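Section 2: Stocking and Arranging Your Coffee Corner

Now for the fun part! With the shelf liners in and the counter wiped down, you can set out the supplies. A well-arranged corner makes the morning rush so much nicer, and the whole job takes roughly 11 minutes once you've done it a couple of times.

1. Clear the stretch of counter under the upper cabinet and switch on the under-cabinet light.

2. Stand the bottle at the far left, label facing out and cap closed.

3. Set the clear napkin box next to the bottle. Fold the napkins and stack them inside so they lift out one at a time.

4. Place the napkin dispenser toward the back. Small boxes (tea, stirrers, sugar) can go behind the clear box. 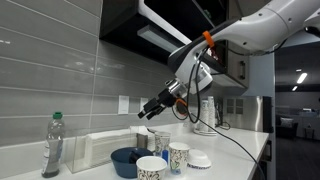 Fig. 2. Bottle, clear napkin box and dispenser on the left side of the counter.

5. Check that you can still reach the wall plates on the backsplash without leaning over anything.

Note: We love the clear Jallo box for this. You can see at a glance when the stack is getting low, and it rinses clean in seconds! The full carton holds 2,000 napkins, so keep the spare packs in the pantry and bring out one at a time.

Caution: Keep napkins and cardboard boxes well away from kettles, toasters and hot plates. Wipe up spills before you put paper goods back down.

6. Slide the dispenser's front plate out, drop in a fresh pack with the folds facing you, and pull the first napkin through. If it tears, take a few out and try again (overfilling is nearly always the culprit).

For refills, write the item and the quantity on the pantry sheet. Deolinda Mendes places the Orellana order each April and again in the fall.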